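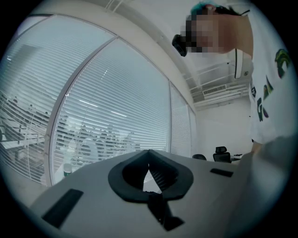
Reading a Land Listing
Unit 4 – Vacant Lots and Acreage
Instructor: Maritza Marulanda

Before this session, read the sample listing for the Wastik Road parcel and bring the plat map from the March packet. We will work from both.

1. What a lot listing has to tell the buyer

A house listing can lean on rooms and finishes. A lot listing has very little to lean on, so the facts carry it. At minimum, a buyer should be able to find the lot area, the road frontage, the zoning, and which utilities are at the lot line. "Utilities available" is not enough. It may mean a water main in the street, or it may mean the nearest line is 800 feet away and the buyer pays to extend it.

2. Area and buildable area

These are two different numbers and students mix them up every term. Lot area is what the survey shows. Buildable area is what is left after setbacks, easements, slopes and wet ground are taken out. On a narrow lot the side setbacks alone can decide the shape of the house.

Worked example. The lot is 80 feet wide with side setbacks of 10 feet each. The buildable width is 60 feet. Now add a drainage easement 15 feet wide, measured in from the east line. It overlaps the side setback, so only 5 more feet are lost, and the buildable width is 55 feet. Do not subtract the full 15.

3. Access

Frontage on a public road is the simple case. If the lot is reached over a neighbor's land, look for a recorded easement and read what it allows. Some cover foot and vehicle access but say nothing about burying pipes or cable. A handshake arrangement with the current neighbor does not carry over to your buyer in any way you can count on.

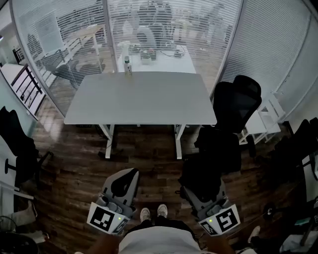
Small office room with a light gray table

4. Views, privacy and other soft claims

Say what can be seen and from where. "View of Posico Lake from the north corner" can be checked on a site visit. "Stunning views" cannot. If the view crosses land that someone else owns and could build on, do not write as though it is permanent. The same goes for quiet. The Brononer tract was marketed as secluded while the parcel behind it already had an approved subdivision plan – the buyers found the plan at the county office, and the sale fell through.

5. Pricing per square foot

Useful for comparing similar lots, misleading for anything else. Small lots usually sell for more per square foot than large ones. Compare lots with the same zoning and the same utility situation, then adjust for slope and access.

Assignment

Rewrite the Cheon Hill listing in no more than 1000 characters. Keep every fact that can be checked and mark any claim you removed. Attach a sketch of the buildable area with all setbacks labeled. Hand in paper copies to Gil-soo Yeom, who is grading this unit.

Next unit: survey types, corner markers, and boundary disputes.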